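Speaker notes, Etden planner talk
Fotis Tsolakis, March 12, 2021

1. Opening (keep short)

Say who I am and what Etden is: the planning layer that sits between our policy output and the joint controllers. It takes target poses for two arms and returns timed paths that don't collide. Mention that Sondach is the perception side and has its own talk after the break. Don't get pulled into it.

2. Why two arms are harder than two times one arm

Each arm alone plans fine. The trouble is the shared space in the middle. Our first version locked it, so one arm waited outside until the other left. Safe, but useless for paper folding, where both grippers have to be at the sheet together.

Go through the clearance numbers slowly. The old margin was 875 hundredths of a millimeter, so call it almost 9 mm. The new one is 7 mm at the wrist and smaller at the fingers. Fingers get their own collision model now.

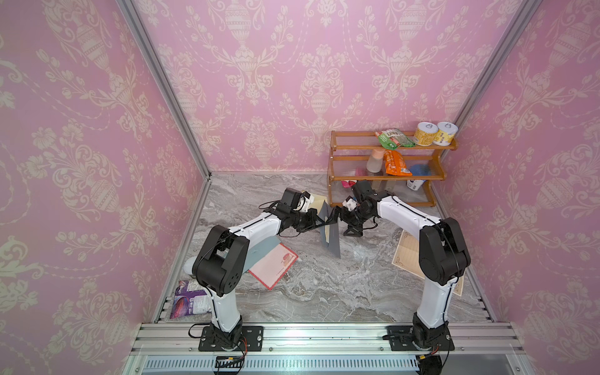
3. What the planner knows about the cell

Static model: rail, mounting plates, walls, shelf. Loaded once at startup.
Changing model: anything on the floor. Comes from Sondach as boxes with a height. Thin sheets get a height of zero and are ignored for collision. Somebody will ask about a folded card that stands up. Answer: it gets a box, and we turn off checking between that box and the fingers during a grasp.

4. Results

We ran 1,000 random start and goal pairs in simulation. The lock version timed out on 312 of them. Show the Endden log viewer here if the laptop behaves.

5. Open problems

Cables are not modeled. Joint limits near the elbow still cause long detours. Replanning during a fold is off by default.

Leave five minutes for questions. Code is in the Salgado repo, planner branch.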